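The Robot That Watched Itself Learn
By Ifeoma Uzor 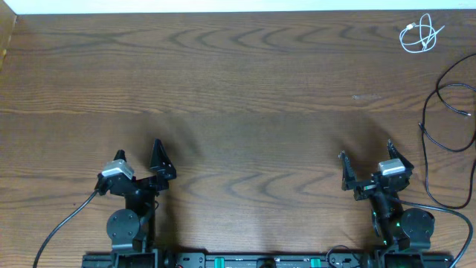
So can a pair of robot arms learn a chore just by copying people?

Up to a point. The arms get good at the exact chore they were shown, done in the place where they were shown it, and they get worse fast once something changes.

The latest group to claim more than that is a small lab called Collatine, and I spent two days reading its results before I agreed to write about them. The method goes by the name Zomska. A person steers both arms through a job, such as coiling a loose cable, and the software records every motion. Then the software practices on its own, grades each attempt, and keeps the ones it likes. The lab started from 186 human demonstrations and let the system add 2000 attempts of its own.

The headline number is good. Zomska finished 865 of the self-run trials that Collatine counted as fair. My trouble is with the word "fair." Trials where a cable started under an arm were thrown out, and so were trials where the grading software couldn't make up its mind. The paper mentions this in a footnote. It doesn't say how many were dropped.

Nelu Pîrvu, who designed the grading step, didn't dodge when I asked. "We should have printed the dropped trials," he told me. "I don't think they sink the result, but I can see why you'd want them."

I do want them. I'd also like to see someone else's table. Every trial was run on the same tabletop under the same lights, and a system that grades its own homework can learn what the grader likes. An older method, Inari, looked just as strong in April until a second lab, Iyamu, tried it with stiffer cables and watched the scores slide.

Collatine did run one check with human judges. They reviewed 12 attempts the software had passed and disagreed with it on three. Pîrvu calls that encouraging. I'd call it one in four, from a sample too small to lean on either way.

The lab says a larger human review is underway, with the discarded trials included this time. Pîrvu wouldn't give me a date for it.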